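Simulation notebook, December
Scene conventions for the countertop bottle task, draft 3
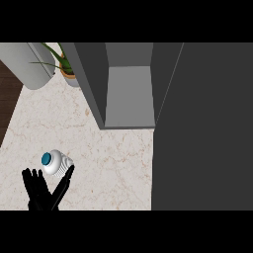 Hand camera view, bottle with teal cap on the counter, compartment open behind.

Purpose of this entry: fix the rules for what counts as a valid episode before anyone runs the next batch. The Cesus and Ollham configurations have drifted apart, and results from one can't be compared with results from the other. Tineke De Graaf asked for one page that both sides can follow. It will be longer than one page.

1. Start state
Batch size stays at 400 episodes per configuration, 100 of them held back for evaluation. The held-back seeds are in the shared sheet and don't get used for tuning. If someone looks at rollouts from a held-back seed, write the seed in the log and swap it.

The compartment starts open and empty. The check is done on the scene state before the first control step. Any object left over from an earlier reset invalidates the episode, even when it sits in a back corner and doesn't touch anything.

Bottle pose is sampled from the spawn region on the counter. Orientation is free. The old Ollham script clamped yaw to keep the cap toward the hand, and that clamp is to be removed. In the still at the top the cap points left and the base is toward the lower right. Poses like that stay in.

2. Contact and grasp
We had three definitions of "grasped" in the code. From now on only one:

– thumb and at least one opposing finger both report contact force on the bottle body
– contact held for 7 consecutive control steps
– bottle center inside the hand volume for the same interval

Overlap in the camera view doesn't count as contact. The thumb tip crosses the lower right edge of the bottle in the still, with the finger cluster below and to the left, and an annotator working from images alone could easily mark that as a grasp. The bottle isn't enclosed. Labels come from the contact log. Images are for review only.

Cap contact is logged separately. A lift by the cap alone is recorded as "other" and excluded from the success figure.

3. Success
Bottle fully inside the compartment volume, hand clear, velocity under threshold at the end of the settle period. Bottle resting on the front lip is a failure, including when it would probably have rolled in given more time. De Bruijn scored these as half. We don't.

4. Clearance
Background objects are static but they are collision objects. That includes the potted plant next to the compartment, leaves too. The leaf mesh was decorative in the earlier build and the hand could pass straight through it, so older runs show paths we wouldn't accept. Penetration of any background mesh deeper than the tolerance ends the episode and is tagged C2.

The same applies to the outer walls of the compartment. Approach over the side wall is allowed. Approach through it was seen in seed 147, Cesus configuration, and scored as a success by the old checker. Relabeled. The score in the earlier summary table needs correcting – not done yet.

5. Rendering
Dark hand on dark panel gives very little edge contrast. For evaluation we keep the standard materials and lighting. Lightening the hand for debug video is fine as long as the file name carries the debug suffix and the clip stays out of the results folder.

The black bands at the top and bottom of the render are padding and have to be masked before any image statistics are computed. Mean brightness numbers from the Dustell export were taken with the bands included. Disregard them.

6. Logging
Every run stores config hash, seed, contact log and final state. No hash, no result. Manual resets get a line in the log with initials and the reason. Don't overwrite a failed run with a repeat under the same seed number; append a run index.

Open points
– Settle period: the two configurations use different values. Pick one.
– Tolerance for leaf contact. Thin leaves trip C2 on very light touches. Tineke wants the same limit for all meshes, I would accept a separate one if it is written down here first.
– Whether the rounded gray object at the left needs its own collision check or falls under section 4 as it stands.
– Checker rerun on the old Ollham data, queued for 16:00.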